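Muthoni Ogola, 30 March 2020

Wiping down the long table again tonight. The cover stays on, so it's spray on the cloth, not on the table.

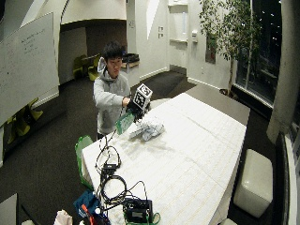

Fold the cloth into four before you start. You get more clean sides out of it and go back to the sink less often.

I buy the refill for the spray from Laizer in Grurkville. One lasts me 21 days if I don't go mad with the trigger.
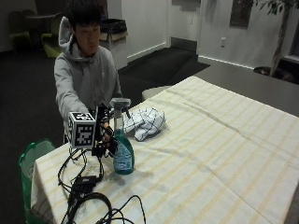 Leave it a minute before wiping. Start at the far end and work towards yourself. Door handles and light switches after that, with a fresh cloth.

Cloths go in the wash at the end of the night. I've got 32 of them now, mostly old tea towels cut in half.

Will post about the chairs tomorrow. They need a different brush.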